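Purnow Forums > Robot arms > Teaching by hand

Hand grippers or remote control for bottle picking?

tansy_bolt
Right, I need opinions before Monday. We're teaching an arm to pick up bottles and stand them back down without knocking them over. I've done 167 goes by remote control with the Andside sticks and my thumbs have had enough! Has anyone swapped to hand-held grippers and stuck with it?

gribble18
Swapped in February, never going back. With the sticks I managed 18 decent goes in an afternoon. With a gripper in my hand it was 364 by the end of the week, and I was chatting the whole time (too much, probably).

mossop
Going to disagree a bit. By hand you do things the arm can't. I recorded 561 lovely smooth picks and half of them had my wrist bent in a way our arm simply won't go. With the sticks, if the arm can't reach, you find out straight away.

gribble18
Fair, but that's your wrist, mossop! Put the bottle nearer the table edge and go in from the side. Slow down before you close the fingers too, I always rushed that bit.

tansy_bolt
What about tall bottles next to little ones? Ours goes for the tall one every time.

mossop
Move them about between goes. If the tall one's always at the front, that's what it learns. The Tanasarn guide says the same, somewhere near the back.

gribble18
Yep, and get more than one person doing it. Everyone grabs differently. Our lot at Gidbridge wear a cap with a little camera on the side as well, so you get the view from the head along with the one from the hand. Yellow bottle on the table for this one: 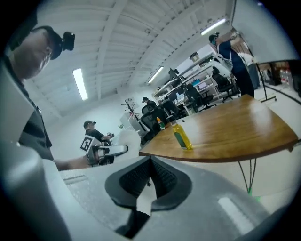

kettleby
I'd still do the last 18 or so with the sticks, tansy_bolt, on the real arm. Mixing the two sorted out our wobbly put-downs, though mossop's right about wrists and I'd bin any go where yours is twisted.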